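11/18/24, hand-held gripper, bottle task. Notes: Kavinda Howlader

Fault: width reading sticks. Padmavathi flagged it while checking episodes from the conference hall. With the fingers opened after a grasp, the logged width stays at the closed value for up to 58 frames, then jumps. Pose track is fine throughout.

Went through 514 episodes. Three bad stretches, all on the Sterberg encoder board, none on the older one. Connector reseated, no change. Swapped the cable and the fault moved with it — probably a cracked crimp at the finger end. Satish to confirm under the scope.

Affected episodes are out of the training set until the width can be recomputed from the finger positions in the image. The magenta pads should be easy enough to segment.

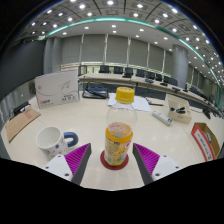
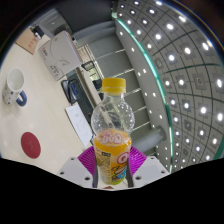
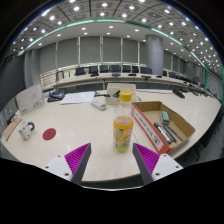

Yellow-cap bottle between the fingers; gripped in the second view.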